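Can a robot clear off a bed yet?

I have been asking the same thing every November for a few years now: can a machine do the chores I don't want to do? Last year I wrote up dishwashers and window cleaners. This year I picked something smaller. Before I change the sheets I have to take everything off the bed, and there is always something on it. A pillow, the phone, a remote, whatever I was reading. It takes me less than a minute and I still put it off.

So I spent a few evenings on how robots handle that one job. Most of what I looked at was simulation. A simulated bedroom costs nothing to mess up, and you can run the same bedroom again as many times as you like. I used a small home-task package called Primby, which comes with a set of rooms and lets you bring in an arm and give it something to do. I am not a roboticist. I work in accounts for a flooring company, and I followed the setup notes line by line.

The room I stuck with has a white bed and a dark nightstand, and the arm is a Franka mounted right on top of the nightstand. I wouldn't give up my nightstand for it, but it puts the arm within reach of the mattress. On the bed there's a red pillow and a few smaller things. The job was to pick up the small things one at a time and leave the pillow where it was.
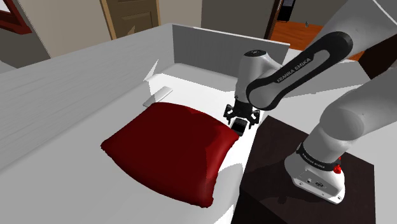
What went well

Getting to the right place was the easy part. The arm can move over the bed, stop above a small object and point the gripper straight down without much trouble. I watched a lot of these and the approach was nearly always fine. If chores were only about reaching, I'd say we were done.

Blocky things were also fine. Anything with two flat sides and some height gives the fingers something to close on. I ran the block task 100 times over two evenings and let it go while I cooked. It missed 6. Four of those were my fault, from a setting I had changed and forgotten to change back. I would hire a person with that record.

What went badly

Flat things. A phone lying on its back is hard for a two-finger gripper. You and I slide a fingernail under the edge or drag it to the side of the table without thinking. The gripper has to come down with its fingers on either side of something very thin, and if it's a little too high it closes on air. If it's a little too low it pushes into the surface, and on a real mattress that would mean pushing into the sheet and picking up a pinch of that as well.

The angle matters too. A phone that has been tossed down doesn't line up with anything, so the wrist has to turn to match it before the fingers go down. And there's the pillow. When something big and soft is close by, the arm has to decide whether it can come in from that side or not, and one finger can end up against the pillow while the other one is out in the open.

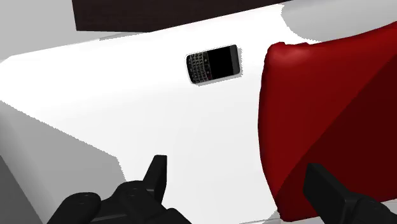

I also tried the wrist view, where you see only what the gripper would see. I recommend it to anyone who thinks this should be simple by now. You lose the room completely. You don't know where the door is or how far the bed goes. I tried steering by hand from that view and did worse than the software did, by a lot. I gave up after 3 tries and went back to the wide view.

Simulation and a real bed

The thing I kept wondering was how much of this would hold up in my own bedroom. A simulated mattress is smooth and well behaved. Mine has a quilt with lumps in it and a fitted sheet that comes off at one corner. Light comes in sideways in the morning. The phone has a case on it that grips the fabric.

I asked on the Findudska forum, where people who tinker with home robots post their results. One member had moved a similar pick-up task from simulation to a real arm on a real bed and logged 233 attempts. The short version was that hard objects did nearly as well as in simulation, phones did much worse, and anything that had sunk into the bedding was mostly a lost cause. Another person told me to forget the fingers and use suction for phones. That sounds right to me, though then you need a second tool for everything else.

What you can buy

Not much, for this. The Dubey tidying cart is the closest thing I found that claims to pick up after you, and it only works at floor level. It won't look at a bed. Katia has a bedside arm on its site with a waiting list and no price. I put my name down and got one email back confirming my address.

My answer for this year is no, with a footnote. In a room that is set up for it, with an arm bolted in the right place, a machine can take a block off a bed all day long. It can't yet do my bed, with my stuff on it, in the time it takes me to complain about it. The sheets got changed anyway, by me, at nine at night.

Next up is folding towels. I have a list of links already, and if you've tried any of the folding demos at home, leave a comment and tell me which one to start with.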